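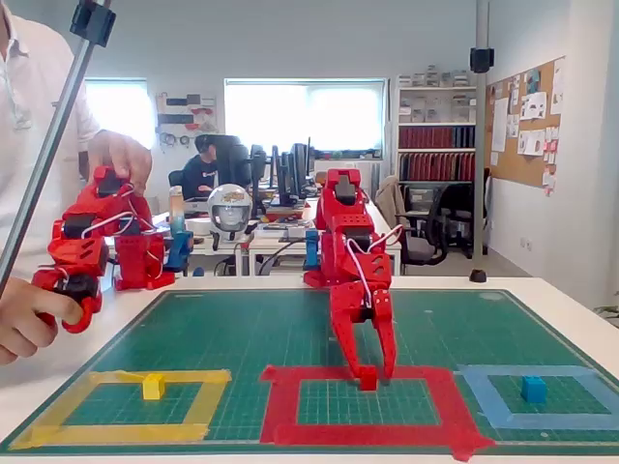

Work table with red arms and blue clamps, Drendham

DRENDHAM COMMUNITY LIBRARY
Minutes of the Regular Board Meeting, 2021-03-03

Present: Rowena Abella (Chair), Kenneth Tan, Rosine Joly, Roald Løken
Absent with notice: Erlinda Marquez

Call to order
The Chair called the meeting to order at 6:30 p.m. The minutes of the previous meeting were approved as written.

Roof repair
Mr. Tan reported that two bids had been received for the east roof, from Bautista and from Trusari. The Bautista bid includes removal of the old gutters – the Trusari bid does not. Mr. Løken moved to accept the Bautista bid. Ms. Joly seconded. Motion carried.

Local history collection
Ms. Joly presented a request to lend the 1758 parish map to the county museum through July. Members asked about insurance and about the condition of the lower fold. The loan was approved, subject to a written condition report before the map leaves the building.

Lending rules
The Board discussed raising the limit on items per card to 40. Mr. Løken asked how this would affect holds on new titles. Tabled until Ms. Marquez can attend.

Reading room chairs
A sum of $200 was approved for new seat pads. Mr. Tan will place the order.

Public comment
One resident asked that the book drop be emptied on Sunday evenings. The Chair referred the matter to staff.

Adjournment
The meeting adjourned at 7:45 p.m.

Respectfully submitted,
Rosine Joly, Secretary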